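Old workstation day! I've had a Dell tower sitting under the bench since spring and I'm finally giving it a processor. Thread, because I get excited about this stuff and my family has asked me to tell other people.

First thing out was all the memory. You can do a CPU swap with the sticks in, plenty of people do, but I like the elbow room. And look how much nicer a board is to work on when those four slots are clear.
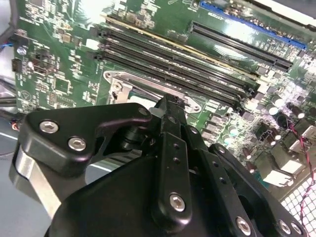

Lacey Tapley
Monday, over coffee

The case goes flat on its side for all of this. Please don't try it with the tower standing up, I did that once on a Mirnari box and dropped a screw behind the board and it took me an entire evening to get it back.

Also unplug it, hold the power button down for a few seconds, touch bare metal. You know the drill. I still say it out loud every time.

OK so, the fun part. The chip is a Xeon E5 v3, which I got from Domingo Retamal in a trade for a monitor arm and a bag of fan screws. These used to cost silly money. Now they turn up in drawers!! I love this era of hardware so much, it's all big and square and you can see what everything does.

Opening the socket: push the lever down and a little out, let it come up, then lift the load plate. There are two levers on this kind and they come up in order. If one feels stuck you probably started with the other one, go back and swap.

Then hold the chip by its edges and keep your fingers off the socket contacts. Seriously, don't poke, don't wipe, don't blow on them. If there's dust in there, a hand blower from a foot or so away. 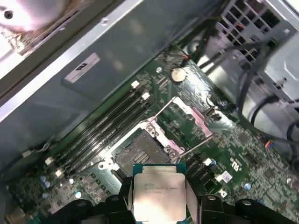
Xeon E5 v3, socket open and waiting.

Line up the little triangle on the corner of the chip with the one on the socket. Set it down straight. No pushing and no wiggling — if it isn't sitting flat, lift it off and look again.

Closing the lever takes more force than you'd like. It creaks. I have done this almost 100 times and I still make a face.

Can I say something nice about the case too? I really enjoy how these old office towers are put together. Blue plastic means "you can touch this," and that's most of the manual right there. Blue latch on the drive bay, blue clips for the expansion slots. My last build was in a Gravik case and I needed three different screwdrivers just to get at the drives.

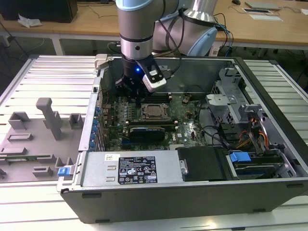 The power supply is staying put for now. I was all set to replace it, then Ottó Fodor talked me down in the replies last week (thank you Ottó) and pointed out that I'm not putting a big graphics card in this thing. It's going to hold backups and run one very old scanning program for Telma. It will be fine.

What I am changing is the thermal paste. If the heatsink has been off, clean off the old paste and put on new, every time. Coffee filter and isopropyl works great and doesn't leave fuzz. Then a blob about the size of a pea, maybe a bit bigger on a chip this wide.

Somebody will ask so: total budget is 152 dollars, and 100 of that is drives. The paste was a leftover tube of Unitz from the cooler I did in December and it's still nice and soft. 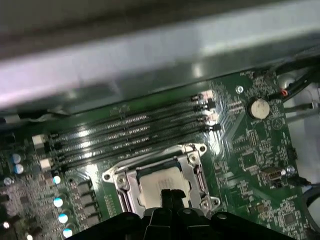

Chip in the socket, memory slots still bare.

Memory goes back in next, then the heatsink, then I hook up a screen and hold my breath. Server-type boards can sit there on a black screen for ages the first time with a new CPU, so if you're following along at home give it a good 2 minutes before you start pulling things out again.

If anyone has a spare set of matching sticks for one of these, I'm interested! Happy to trade, I have so many fan screws.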